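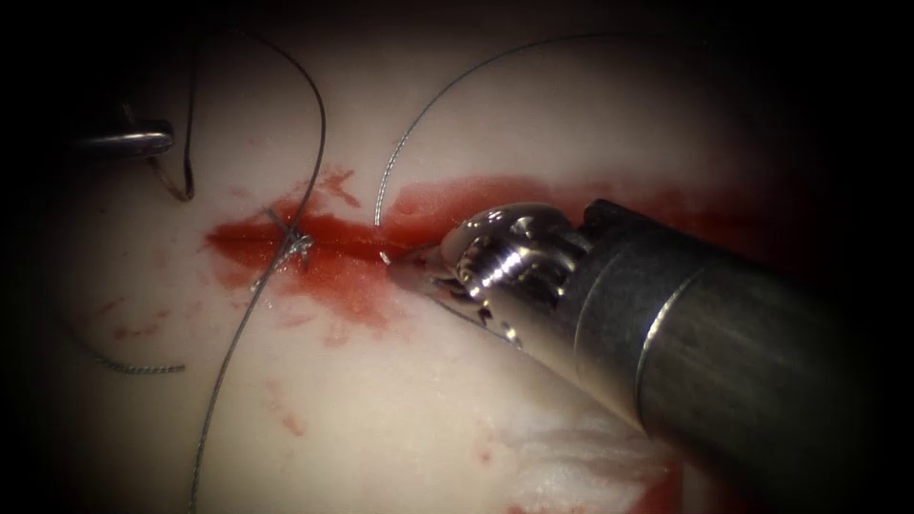 *Two surgical instruments over pale tissue.*

3/20/26

I finished the second draft of my novel on Tuesday night, and since then I walk through the apartment as a person who has lost her keys. So I will write here a little, to keep the fingers warm.

For those who are new: the book is a crime story and it is called, for the moment, *The Dorano Ledger*. It plays in an invented harbour town, Dorano, in the year 1781. A grain merchant named Guzmán is found dead in his own counting room, with the door locked and his account book open on the wrong page. The person who must find out the truth is his bookkeeper's widow. She can read numbers better than faces, and this is her strength and also her big problem.

The first draft had 476 pages. My friend Gladys Valderrama read all of them in July, during her holidays, at the lake, and I am still ashamed of it. She gave me back the paper in a grocery bag. On the top page she had written, "Who is Zulley and why should I care?" Zulley was the harbour master. He had a sick brother, a favourite chair and a long speech about rope. He did nothing for the murder. I loved him very much, and he is now gone, except for one line where somebody says good morning to him.

With Zulley went the whole chapter about the storm, and two dinners. The draft is now almost 300 pages and it moves much better. I kept the removed parts in a separate file. I open this file more often than I should.

The bigger question was the killer. In the first version the reader learned the name in chapter four, and then watched the widow come slowly closer. I had read some old thrillers which do it like this and I admired them. You know who did it, and your stomach hurts for two hundred pages. But my killer was not interesting enough for so much time together. He was only greedy. When I wrote his scenes I was looking at the clock.

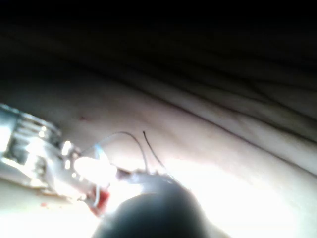

So I took his chapters out and gave their place to the widow. Now we know only what she knows. It was a terrible amount of work, because every small thing he had told the reader must now be found by somebody, in a drawer or in a conversation. The ink on the glove, for example. Before, he simply looked down and saw it. Now a laundry girl must see it, and she must have a reason to speak, and suddenly I had a laundry girl in the book. She is called Brillomeo's daughter by everyone in town. I gave her a first name only in the last chapter, and I am rather proud of this.

There is one point where I am not sure. English is my third language, and my characters should not sound modern, but also they should not sound like a museum. Clyde Kincaid from my writing group says I use "moreover" too much. He counted 6 in one scene. I answered that people in the eighteenth century were very fond of moreover, and he answered that they are all dead. I have taken out four.

I wonder also about the ending. The widow has the proof, and she can bring it to the magistrate or she can put it in the stove. At present she brings it to the magistrate. Gladys thinks the stove is more honest to her character. I wrote both versions, and on Monday I preferred the one, and today I prefer the other. If you have read a mystery where the detective keeps silent at the end, and you were not angry at the author, please tell me the title in the comments.

Next week I print everything and read it aloud in the kitchen, with a red pen. My neighbour has been warned about the shouting in chapter nine.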